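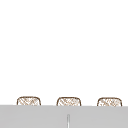

Laut Barrera sagt die Zahl der Ausschusssitze nichts darüber aus, wer in einem Regionalparlament Gesetze verändert. Die ältere Literatur hat das gern übersehen und Sitze mit Einfluss gleichgesetzt. Unsere Daten aus dem Landtag von Hirkum stützen diese Gleichsetzung kaum. Ausgewertet wurden 1.098 Änderungsanträge aus 78 Sitzungen. Abgeordnete mit vier Ausschusssitzen brachten ihre Anträge nicht häufiger durch als solche mit zwei, sofern man den Vorsitz herausrechnet.

Abb. 1 (a–c) 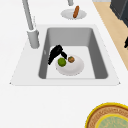 Der Vorsitz sei eben doch der Hebel, wendet Thakur ein, wer die Tagesordnung schreibe, brauche keine Mehrheit. Das mag für den Haushaltsausschuss gelten. Für die übrigen Gremien fehlt der Beleg, und die von Thakur herangezogenen Protokolle aus Arel brechen im Juli ab, also vor den strittigen Abstimmungen. Auch die Selbstauskünfte der Fraktionen – meist Pressemitteilungen über neue Ernennungen – taugen als Quelle wenig. Dort ist jeder Ausschuss »einflussreich«.

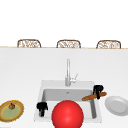
Verschafft ein zusätzlicher Ausschusssitz einem neu gewählten Mitglied messbar mehr Gewicht? In unserem Material lässt sich ein solcher Effekt nicht nachweisen, weder in der ersten Wahlperiode noch nach einer Wiederwahl. Offen bleibt, ob informelle Absprachen vor der Sitzung den Ausschlag geben. Protokolliert werden sie nicht, und Interviews im Nachhinein halten wir für einen schwachen Ersatz.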